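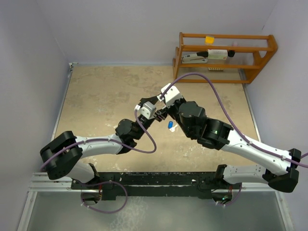
FINDINGS OF THE HEARING OFFICER
In the matter of Grasholm Residence and the Motaung household assistant

The residents of Grasholm petitioned this office to determine whether the Motaung assistant may be entered on the staff roll as a housekeeper. The post carries 300 listed duties. The manufacturer, Seneletti, asserted that the machine could perform 230 of them. The residents asserted that it could perform 2, and that one of these was waiting.

The hearing was opened on Jul 7, 2024, in the east dining room. The machine was present and was not asked to stand.

Counsel for Seneletti submitted that a chore is complete when the object has reached its place. Ladan Sharifi, housekeeper at Grasholm until her retirement, was called in reply. She stated that she had carried the keys of the residence for most of her working life, and that no object there had ever stayed in its place past lunch.

She was asked whether the machine could fold a sheet. She said it could fold a sheet that was already fairly flat. She was asked whether it could be trusted with the silver. She said that she had not been trusted with the silver either, for the first year, and that she saw no insult in it.

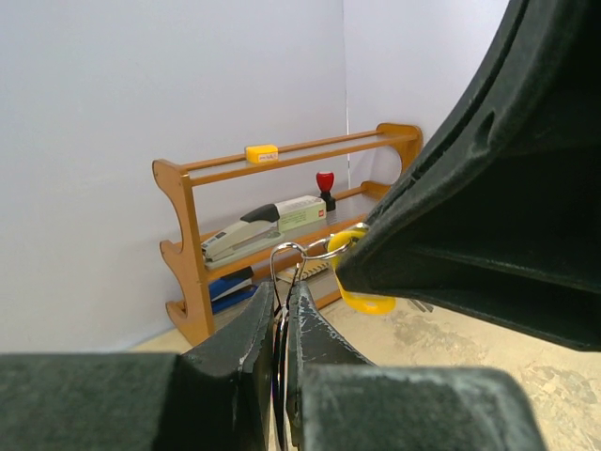
THE MATTER OF THE KEYS

The parties agreed that the handling of keys should decide the question. Duty 200 reads in full: "Takes the keys, and gives them to whoever should have them."

Seneletti argued that the second half was not a physical task and should be struck. Ms. Sharifi objected. She said that taking keys was the easy half and that she had once refused them to a man who owned the house.
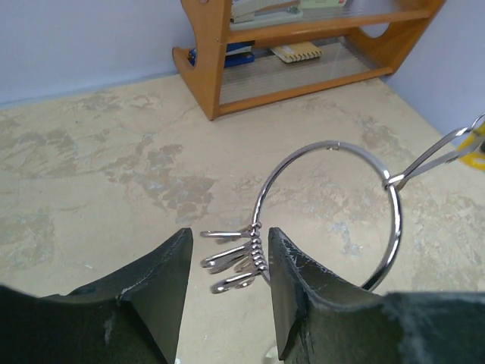
This office has considered the meaning of the word "gives." Under the Tratetus rules, a thing is given when one party lets go and the other does not. A large silver ring, with its small clips hanging to one side and slim rods hooked around the other, may be held well enough and still belong to no one's hand. The rules do not say how long this may go on. Ms. Sharifi, consulted on the point, said that in her experience it went on until somebody was needed elsewhere.

The petition is continued to October. Until then the machine shall be carried on the roll as a trainee, without keys, and Ms. Sharifi shall be paid for her attendance.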